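研究ノート　透明カバーを含む両手データの軌跡復元について
Gutton 開発通信　2022年7月号
文責：データ処理班　Océane Cloutier

前号で予告した、ハンドグリッパ式収録データの軌跡復元に関する報告である。対象は計画名 Vandar で集めている両手作業の収録のうち、透明なカバーが視野に入る布操作の系列で、6月に処理系を入れ替えた。変更点、再処理の結果、残った問題の順に記す。学習側の結果は途中までしか出ていないため、最後に短く触れる。

1. 前提

Vandar の収録では、作業者が左右の手にグリッパを持ち、それぞれに載せたカメラの映像と慣性計測の値から、各グリッパの6自由度軌跡を復元する。ロボット側の関節角は収録時には存在しない。学習に使う動作は復元した軌跡から作るので、軌跡の誤りはそのまま教師信号の誤りになる。画像が鮮明でも、軌跡が数センチずれた区間を学習に入れれば、方策は指を閉じる位置をずらして覚える。

復元は三段に分かれている。第一段は作業前に空間をひと回り撮影した映像からの地図作成、第二段は各系列をその地図に対して位置合わせする処理、第三段は左右の軌跡を共通の時刻と座標にそろえる処理である。第一段と第三段は今回ほとんど変えていない。問題は第二段に集中していた。

収録総数は、再処理を始めた時点で3532系列であった。このうち透明カバーが視野に入る布操作は1166系列ある。旧処理で第三段まで通り、品質検査に合格したものは928系列で、残る238系列は位置合わせの失敗または検査の不合格として保留に入っていた。不透明な物体だけを扱う系列に比べて保留の割合が明らかに高く、しかも保留は特定の動作に偏っていた。指先がカバーの縁に近づく区間と、カバー越しに布が見えている区間である。

偏りがあるまま学習に回すと、集合全体の件数は足りていても、最も精度の要る区間の手本が薄くなる。件数の回復よりも、この偏りの解消を目的として作業を始めた。

2. 失敗の内訳

保留系列を先に分類した。自動の記録だけでは原因が読めないものが多く、特徴点の重ね描きを再生して目視で判定した。判定は二人で独立に行い、食い違ったものは合議で決めている。

第一の型は、反射像の追跡である。曲面のカバーには部屋の像が映り込む。映り込んだ輪郭は角や縁として検出器に拾われ、数コマの間は安定して追跡できてしまう。反射像の動きは実際の背景とは異なるが、カメラの移動が小さい間は両者の差が外れ値判定のしきい値を下回る。そこで誤った点が地図点として登録され、カメラがカバーに寄った時点で推定姿勢がまとめて引きずられる。旧処理の保留で最も多かったのがこの型である。

第二の型は、カバー越しに見える布の追跡である。白い布のしわは弱いながらも特徴点を生む。布は作業中に形が変わる。さらに曲面を通して見た布は屈折の影響を受けるため、布が静止している区間でも、視点の移動に応じた見え方が剛体の仮定に合わない。布を直接見ている区間では、変形が速いので外れ値として落ちる点が多い。静止した布をカバー越しに見ている区間のほうが、かえって誤った点が長く生き残る。

第三の型は、もう一方のグリッパと手を背景とみなす誤りである。両手作業では、片方のカメラにもう片方の手元が大きく写る。作業者が片手を止めて待っている間、その手とグリッパは静止物として地図に入る。動き始めると外れ値になるが、視野に占める面積が大きいときには、正しい背景点のほうが外れ値として捨てられることがあった。

第四の型は自分の指である。指はカメラに対してほぼ固定の位置にあり、世界座標では常にカメラとともに動く。固定のマスクで除いていたが、マスクの上端が狭く、指を開いた状態で縁がはみ出していた。これは設計上の不備で、旧処理の全系列に共通して影響していた。

四つの型は単独では現れないことが多い。反射像で姿勢がわずかにずれた後、もう一方の手の点が正しく見えてしまい、ずれが固定されるという経過が典型である。

収録環境の側の条件も記しておく。対象系列の多くは、収録室 Lavoie で撮ったものである。室内には棚、配線、掲示物があり、背景としての特徴は豊富である。文字や絵のある掲示物は位置合わせのよい手がかりになる。一方、木目の面は縦方向の模様が続くため、模様に沿った方向のずれを許しやすい。広角レンズの歪みで直線が強く曲がる視野の周辺では、校正の残差も大きくなる。背景が豊富であることと、背景が正しく使われることは別の問題として扱う必要があった。 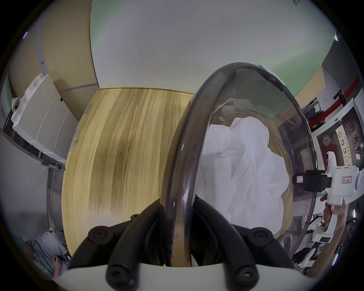
図1　グリッパのカメラから見た透明カバーと白い布。右寄りは、手に持ったもう一方のグリッパ。

3. 変更した処理

変更は四点である。いずれも既存の手法の組み合わせで、新しい推定器は導入していない。再処理を手元の計算機だけで終えるという制約があり、学習ベースの密な追跡は今回の比較から外した。

3.1 指マスクの作り直し

指の開閉量は別に計測しているので、開閉量に応じてマスクの形を切り替えるようにした。開閉量をいくつかの段階に区切り、段階ごとにマスクの輪郭を手で引いた。境界には余白を設け、隣り合う段階の和集合を使う。開閉の速い区間では計測値と映像の時刻差が効くため、前後のコマのマスクも足している。

余白を増やすと背景が減る。特に指先の間の領域は、対象物が入る領域であると同時に、遠くの背景が見える領域でもある。指の間をすべて塗りつぶす設定も試したが、位置合わせの安定性が落ちたため採用しなかった。採用した設定では、指そのものとその根元、および白い台座の部分だけを覆う。

3.2 透明領域の重み付け

カバーの領域を切り出して完全に捨てる方式と、領域内の点の重みを下げる方式を比べた。捨てる方式では、カバーが画面の中央を占める区間で背景点が不足し、推定が慣性計測の積分だけに頼る時間が長くなった。重みを下げる方式では、背景点が十分にあるときは領域内の点がほとんど効かず、不足したときにだけ弱い拘束として残る。後者を採用した。

領域の推定には、カバーの縁を手がかりに使う。縁は暗い灰色で、明るい背景に対して輪郭が取りやすい。縁の一部が見えていれば、あらかじめ測っておいた縁の形を当てはめて、カバーの外形を投影できる。縁が視野から外れた区間では、直前の推定位置を引き継ぎ、時間とともに領域を膨らませる。カバーが別の手で動かされる系列では引き継ぎが成り立たないので、もう一方のグリッパの軌跡を見て、近接している間は引き継ぎの時間を短くする。

重みは固定値にせず、点ごとの追跡の一貫性から決めた。短い窓では反射像も一貫して見えるため、窓を長く取る必要がある。窓を長くすると正しい背景点も数が減る。今回は二つの窓を併用し、短い窓で一貫し長い窓で崩れる点を反射像の疑いとして重みを下げた。領域の外では、この判定を使わない。領域の外にまで適用した初期の版では、素早い手首の回転の際に正しい点を大量に落とした。

3.3 もう一方のグリッパの扱い

左右のグリッパは同じ時刻に互いの視野に入りうる。旧処理では左右を独立に位置合わせし、第三段で初めて並べていた。新処理では、第二段を二回通す。一回目の粗い軌跡から、もう一方のグリッパが画面のどこに投影されるかを計算し、その周囲を二回目のマスクとする。手と前腕の分は、グリッパの持ち手から後方へ伸びる単純な形で近似した。

粗い軌跡が誤っているときはマスクの位置も誤る。これを避けるため、投影位置の周囲に動く点がまとまって存在するかを確かめ、存在しないときはマスクをかけずに二回目を通す。マスクが外れた位置に置かれて背景を隠す失敗より、マスクなしのほうが被害が小さかった。

グリッパの筐体に貼ったラベルの類を検出して相対姿勢を直接測る案も検討した。見えている面積が小さく、歪みの大きい周辺部に来ることが多いため、独立の計測としては採用していない。ただし、検査の段階での目視確認には使いやすい。

3.4 区間単位の検査

旧処理では、系列のどこかで位置合わせの信頼度が基準を下回ると、系列全体を保留としていた。新処理では系列を区間に分け、作業の前後にある待機の区間は基準を緩めた。待機中の手ぶれで保留に落ちた系列を戻すのがねらいである。把持の前後と、二つのグリッパが近接している区間については、逆に基準を厳しくした。厳しくした基準は、旧処理の合格系列にも改めて適用している。

4. 結果

保留の238系列のうち、204系列が新処理で検査に合格した。34系列は引き続き保留である。旧処理で合格していた928系列は、厳しくした基準の下でもすべて合格した。ただし合格の内容は同じではない。把持区間の軌跡が旧処理から有意に動いたものがあり、それらは旧版と新版の軌跡を重ねて再生し、新版を採用してよいかを個別に確認した。確認の範囲では、旧版のほうが正しいと判断したものはなかった。

戻った系列の内訳をみると、第一の型を主因とするものが最も多く、第三の型がこれに続く。第四の型は単独の原因としては少ないが、マスクの作り直しだけを適用した中間の版でも、全体の残差が下がった。費用に対する効果は四つの変更のうち最も大きい。今後の収録機材の改版では、指の形が変わるたびにマスクも同時に更新する手順とする。

四つの変更を一つずつ外した比較も行った。3.2の重み付けを外すと、カバーに寄る区間の失敗がほぼ旧処理の状態に戻る。3.3の二回通しを外すと、片手が待機する系列に失敗が集中する。3.4の検査だけを外した場合は、軌跡そのものは変わらず、待機区間に起因する保留が増える。3.2と3.3は互いに補う関係にあり、片方だけの適用では、両方を適用した場合の改善の半分に届かなかった。

精度の確認は、拠点 Gravwood にある光学式の計測設備で行った。反射マーカーを付けたグリッパで同じ種類の作業を別途収録し、復元した軌跡と比較している。カバーから離れた区間では新旧の差は計測の誤差に埋もれる。カバーの縁に沿って動く区間では、新処理の誤差は明確に小さい。カバーの曲面のすぐ手前で静止する区間は改善が小さく、奥行き方向のずれが残った。

この確認には限界がある。計測設備の部屋は壁が単調で、Lavoie とは背景の条件が異なる。映り込む像も単純になり、反射像の追跡は起こりにくい。したがって、設備で得た誤差の値を Lavoie の収録にそのまま当てはめることはできない。値の公表を見送ったのはこのためである。可搬式の計測器を収録室に持ち込む準備を進めている。

計算時間は増えた。二回通しにより第二段の時間はほぼ倍になり、領域の推定がこれに加わる。夜間の処理枠に収まる範囲ではあるが、収録のその場で合否を返す用途には使えない。収録中の簡易判定には旧処理の第二段を残し、指マスクだけを新しいものに差し替えた。簡易判定で不合格となった系列もその場では捨てず、新処理を通した後に判断する。収録担当にはこの点の周知をお願いしたい。

5. 残った34系列

引き続き保留となった系列には三つの傾向がある。

まず、カバーが画面の大半を占めたまま、手首の回転が続くもの。背景点が周辺部にしか残らず、歪みの校正の残差が直接効く。周辺部の校正を改善すれば一部は戻る見込みがあり、校正用の撮影手順に、板を視野の端まで動かす動作を追加した。すでに撮った系列については、同じレンズの個体が残っているものに限り再校正を試す。

次に、地図作成の撮影と作業の収録との間で、背景の物が動かされたもの。配線や小物の多い一角で起きやすい。位置合わせの手法では救いにくく、地図の作り直しが必要になる。地図作成から作業収録までの間隔を短くすることと、背景の配置を変えたときは必ず撮り直すことを、収録手順書に書き足した。

最後に、左右の時刻合わせがずれていたもの。二回通しのマスクがずれた位置に置かれるため、新処理でかえって悪くなる。時刻のずれは第三段の問題であり、今回の範囲の外に置いた。ずれ量が系列の中で一定であれば第二段の前に補正できるはずで、次の改版で扱う。

6. 学習への影響

再処理後の集合を使った方策の学習は、一条件のみ終わっている。旧集合と新集合で系列数が異なるため、単純な比較では件数の効果と軌跡の質の効果が混ざる。そこで、旧処理でも合格していた928系列だけに絞り、軌跡を旧版のまま使う条件と新版に差し替える条件を並べる計画とした。終わっているのは差し替えた条件のほうで、旧版の条件は学習の途中にある。

途中の印象を書くことは控える。評価時の布の初期形状をどうそろえるかも決まっていない。手でまるめて置く方式では試行ごとの差が大きく、方策間の差が隠れるおそれがある。置き方を記録した写真に合わせて再現する方式を検討しているが、布の重なりの内側までは写真から再現できない。

透明カバーの位置を方策がどう手がかりにしているかも未確認である。縁に頼っているとすれば、縁の色が異なるカバーでは性能が落ちると予想される。縁に細い帯を巻いて色を変えた評価を、同じ試行の枠に加える予定である。

7. 利用上の注意

再処理後の軌跡は、旧版とは別の版番号で保管している。旧版は消していない。進行中の実験で旧版を使っている場合は、途中で差し替えず、実験の終了まで旧版で通してほしい。新旧を混ぜた集合では、同じ動作に対してわずかに異なる座標系の癖が入る。

各系列には、区間ごとの信頼度と、透明領域の重み付けが働いたかどうかの印を付けた。印は失敗を意味するものではない。重み付けが長く続いた区間では、奥行き方向の値を把持位置の評価にそのまま使わないことを勧める。

保留の34系列は、映像だけを使う用途であれば利用できる。領域分割や物体検出の学習には、軌跡の合否は関係しない。反射の強い映像がまとまっているので、透明物の認識を扱う班にはむしろ用途があると考える。使用する場合は、軌跡の欄が空であることを読み込み側で確認すること。

収録手順書の改訂箇所は、校正撮影、地図作成の撮り直し条件、簡易判定後の扱いの三か所である。改訂版は共有の保管場所に置いた。版番号の対応表と、区間検査の基準値の一覧も同じ場所にある。基準値を変えたい場合は、対象の系列番号を添えてデータ処理班まで連絡のこと。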